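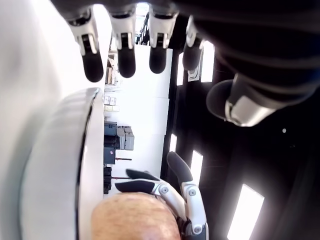
Slide 1. The shelves at the back, gray boxes and dark cases side by side.

143 shares 60 comments

Notes for my talk, "Put it back where?" – the Lalent stores evening, August 2, 2021

Say hi, thank Océane for the room and the projector. Wait for the latecomers to find chairs before going on.

Leave slide 1 up for the whole first part. I want people looking at the back wall while I talk, so point at it early. The gray boxes stacked around the middle are what I'm going to go on about tonight, and the dark equipment cases in their column next to them get their turn after. Up above you've got the small light-colored boxes and the labels, and then right at the top it all gets cluttered, lots of brown and beige, and I'll come back to that because I love it and I hate it.

Tell the tripod story here. (Short version! Last time it took me half the talk.) I needed one adapter plate, I bought a new one, and on the way to put the new one away I found the old one. Then Min-kyu opened another box looking for tape and found one more. Pause, let people groan.

So what did we do about it. We gave up on sorting by project. Everything used to live under the job it was bought for – Gurneo stuff together, Fovside stuff together – and that was lovely for whoever was on Gurneo and hopeless for everyone else. Now it goes by what you do with it. Things that fasten, things that carry power, things that clean, things that measure. If you're new and you need a zip tie you don't have to know who used zip ties first.

Ask the room: who here sorts by project? Hands up. Be nice about it, Leszek is going to put his hand up and he'll want to argue. Let him, he has a good point about jobs that go out on the road and come back as a set.

Boxes. Same box everywhere if you can stand it. I know they're dull. Gray boxes stack on gray boxes, and when you've got a mix of lids and shapes you end up with a leaning pile and a sore toe. We spent $689 the first year and I got some looks for it, and then in September people stopped asking me where the batteries were, which I'm counting as the money well spent.

Cases. The dark ones. These go in a column with the handles out, heavy stuff at the bottom. A case is either packed or it's waiting to be packed, so there's a tag on the handle, green or orange, and you flip it when you close the lid. Jarosław came up with the tags. He's also the one who forgets to flip them, so if he's in the room tonight, wave at him.

Labels! Big letters, plain words. "Short screws" beats the part number every time. Mention the label that said "misc 2" – there was never a misc 1, we looked.

Now the top shelf. Go slow here, it's the bit people wrote to me about afterward last time. We don't tidy it. I tried, twice, and it filled straight back up again, so now it's the place for things that haven't got a place, and we go through it on the first working day of the month with coffee. Whatever has been up there for two rounds gets a box or gets given away. Zbigniew took home a very ugly lamp that way and he's thrilled with it.

If there's time: the Taheri move, and how we packed the small boxes first and regretted it. Skip if we're past the hour.

Questions. Somebody will ask about software. I use a notebook on a string – hold it up, it's in my bag, front pocket. Somebody else will ask about plastic versus cardboard, send them to Océane.

Remember to give back the clicker and pick up the sign-in sheet by the door.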